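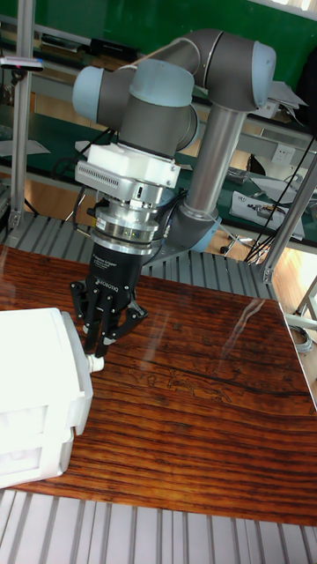 Tabletop on the slats, white box at left, shine to the right of the middle.

2022-02-15
by Meirion Sayce

Search the notebook Go

Tabletop again. I know, I know, I said I'd write up the drawer labels first, but the table is the thing I keep walking past and stopping at, so the labels can wait until I've got this out of my head.

For anyone catching up: this is the reddish-brown table that came over from the Briggs storeroom with the tag 1192 on it, the one we're cleaning up for Cloduta. It lives on the aluminum slats now. I like it there, it's a good height for me and I can get at the back edge without crawling around on my knees, which was the whole trouble when we had it on the floor in August.

First job was finding out what the finish minds and what it doesn't. I started with plain water on a white cotton rag, wrung out hard, on a patch near the front edge. The rag came up gray. Second rag, less gray. Third rag, hardly anything, so I called that patch clean and did the rest the same way, going with the grain lines. No color on any of the rags! I was braced for red. The old tabletop from last summer gave up red dye the minute you breathed on it and I still have the shirt.

Then the polish question. We have the Flasix cream, we have the end of a tin of paste wax with the label gone, and we have Lorna's opinion (leave it alone). I tried the Flasix on a spot the size of my palm, waited, buffed. It went on fine and buffed out fine and I could not for the life of me tell where I'd put it. I put my cheek right down by the surface and looked along it. Nope. So Lorna wins that one, the finish is already as glossy as it's going to get, and the cream goes back on the shelf. I didn't try the paste wax. I don't trust a tin that won't tell me what it is.

The gloss is my main complaint, if I'm allowed one. You get a long pale streak of light lying across the right half, plus bits of whatever's behind the table, and it makes it really hard to judge the surface. I spent a good ten minutes rubbing at what I took for a haze and it was the window. Moving my head moved the haze. Lesson learned, and if you're checking my work please walk around to the other side before you write "smear" on the sheet, because I've already been had by that once.

Now the grain. Is it wood or is it a picture of wood? I've gone back and forth on this all week. The long streaks and the darker lines run sideways and they look lovely, but looking lovely is exactly what a good print does. I went hunting for a repeat, meaning the same knot or squiggle turning up twice, and didn't find one, though the streaks are so long that I might need a bigger table to catch it. Tapping it told me nothing useful. The proper answer is to look at the underside, and for that I want another pair of hands. So for now I'm writing "wood-grain top" on the sheet and leaving the material line blank. Please don't fill it in from memory, somebody wrote "cherry" on the last one and we had to go back through all the paperwork.

The figures in the middle are the other thing. They're faint enough that I missed them the first day. There's a pattern there, figures of some kind, and depending where I stand it's either cut in very shallow or printed under the gloss. I ran a fingertip over it and thought yes, carved, and then I closed my eyes and did it again and wasn't sure at all. I'd love to know what they're meant to be. I tried a pencil rubbing on thin paper and got a gray rectangle, very handsome, no figures. I may have pressed too hard. I'll try again with the softer pencil and some of the tissue from the packing drawer, and if that gives me nothing either then I'm leaning toward printed.

What I won't do is polish over them until we know. If it's shallow carving, cream is going to sit down in the lines and dry white, and then I'm there with a toothpick for an afternoon. Been there with the Tollik tray. Never again, thank you.

Small stuff, so I don't lose it:

The white plastic box stays at the left end. I've stopped shuffling it around every time I wipe, I go up to it and along the side and that's enough. It has rounded edges and those recessed panels, and the recesses hold dust like nothing else in the room, so when you do the top, do the panels too. Dry brush first and then the damp rag, or you just make mud in the corners. Go easy near the little white nozzle on the side.

The slats want doing as well. The grooves collect everything. I used the narrow brush from the sink and pulled it toward me along each groove into a dustpan, and I got a good pinch of sawdust, one small washer and a pencil lead. Do the slats before the table, I did it the other way round and had to wipe the front edge twice.

I measured the front to back as 53 cm with the steel tape, but I had the tape at a bit of an angle over the rounded part of the edge so I'd like somebody to do it again. I wrote it on the sheet in pencil.

Rags: we're down to 6 clean white ones. I've put the used ones in to soak. The blue ones shed, please keep them for the floor.

Oh, and I looked for scratches with the flashlight held low, since the overhead light hides everything. I've marked what I think I found on the tracing sheet with little crosses. A couple of those may be grain lines that happen to be dark, I was getting tired by then and everything had started to look like a scratch. The tracing is in the flat folder, on top, with my initials.

Still to do: underside (two people), second rubbing, the tape measure again, ask Briggs if there was ever a card that went with the tag. I asked once already and got "I'll have a look," so I'll give it almost a week and then ask again, nicely, with cookies.

I'm in early tomorrow and I'll start with the rubbing while the light is still flat on that side of the room.

3 comments
Shared 6 times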